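Leave the Laundry on the Floor

I have folded, by my own loose math, one basket of clothes a day for almost 83 months, and I would like to make a case for doing a lot less of it. I don't mean washing. Please wash. I mean the part after, where you stand at the bed on a perfectly good evening and turn warm, soft cloth into little rectangles so that it can sit in a drawer in the dark.

I came to this late and through laziness. When I moved to Bastport the apartment had one closet and no room for a dresser, so for the first few weeks everything clean lived in a heap. Shirts, towels, the one tablecloth I own (a Serra, bought on sale, far too big for the table). I kept telling myself I'd deal with it on Sunday. Sunday came, September 6th came and went - sorry, 6th September, I write my dates the way my grandmother did - and the heap was still there, and I had been dressed every single day. Nothing bad had happened! I had been to work. I had been to a wedding!

Now, I know the argument on the other side because I used to make it, loudly. Folding keeps things from wrinkling. Well, some things. A cotton dress shirt, yes, and I still hang those up like a civilized person. But a dark sweatshirt? A pair of sweatpants? Gym stuff? You could sleep on those for a week, shake them out twice, and go to the store. And towels don't wrinkle in any way that matters to a wet person.

The other argument is that a folded drawer is easier to find things in. I'd believe this if I had ever once pulled a T-shirt from the middle of a stack without wrecking the stack. You know how it goes. The one you want is fourth from the top, you slide your hand in, and out comes the shirt with its two neighbors hanging off it. Then you shove them back in, in a wad, and the drawer is a heap again, only now it's a heap with a lid.

What I do these days is sort. I bought 2 big open bins from Dekero, nothing fancy, and everything that doesn't need a hanger goes in one or the other. Tops in one, bottoms in the other. Socks go in a shoebox and I don't pair them, I just buy the same sock. The whole job takes me 4 minutes, and that includes stopping to pick the fuzz off things.

There's a cost, I'll admit it. Black and dark gray clothes are a pain in a bin. They all turn into one big dark lump and you have to lift each piece up to the window to find out if it has sleeves. They also show every crumb and speck you own. I've thought about a third bin for the dark stuff, but then I'm a person with three bins, and where does that end?

My sister-in-law folds everything, even the fitted sheets, and her linen closet is beautiful. I've stood in front of it and felt something close to envy. But she likes it. She puts on a podcast and it's her quiet time, and I'd never try to take that away from anybody. My beef is with folding as a duty, the way a pile of clean clothes on a chair makes a grown adult apologize to a guest. I've done it myself - I once threw a Zasard blanket over the pile when the doorbell rang, which just gave me a bigger pile.

So if there's a heap at your place tonight, check it for damp spots, pull out whatever needs a hanger, and go sit down. I'm keeping mine through October at least, when the sweaters come out and I'll need to rethink the bins.
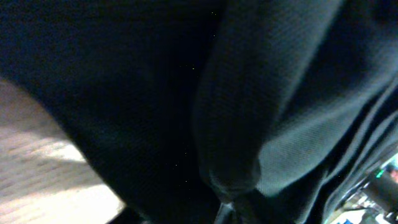 Sweaters, by the way, are the one thing I do still fold. They stretch on a hanger, and mine are long enough in the arms already.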